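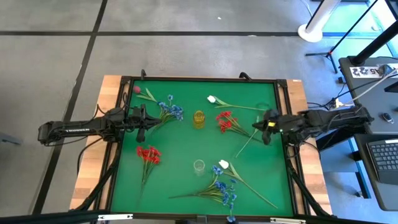 Reading time: 2 minutes

Are two-armed machines ready for table dressing?

Posted by Trundmont Residents' Office, 30 January 2023

This office is responsible for the common rooms of a sheltered housing scheme comprising 43 flats. The dining tables are dressed with artificial flowers, which must be taken out, dusted and returned to their vases. The task occupies 23 hours of staff time each month. We should be grateful for advice as to whether a machine could reasonably be entrusted with it, and whether provision should be made in the budget for May.

Severyn Marchuk, Prisbridge

I would advise against making provision at present. Picking up a stem from a flat surface is within the reach of a pair of arms with simple grippers. Placing it in a narrow glass is considerably harder. The stem must be held near its lower end and turned upright, and clear glass is difficult for many cameras to judge.
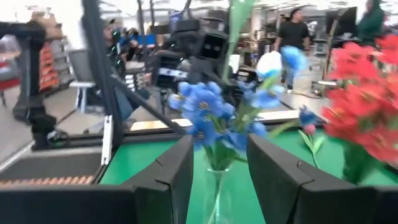
A further difficulty arises once the first bunch is in place. Leaves and side stems spread over the mouth of the vase and obstruct whatever follows. A person parts them without thought. A machine must be taught to do so, and it may tip the vase in the attempt. Dusting is a separate matter, on which I have seen no satisfactory work.

Should the office wish to proceed, I recommend a supervised trial with a single type of vase, preferably heavy and coloured, and a written record of every breakage.

Pasichnyk

We looked into this for our canteen and did not go ahead. Buy flowers that can be rinsed under the tap.

Grerker Help Pages. Contact us | Copyright Grerker | Back to top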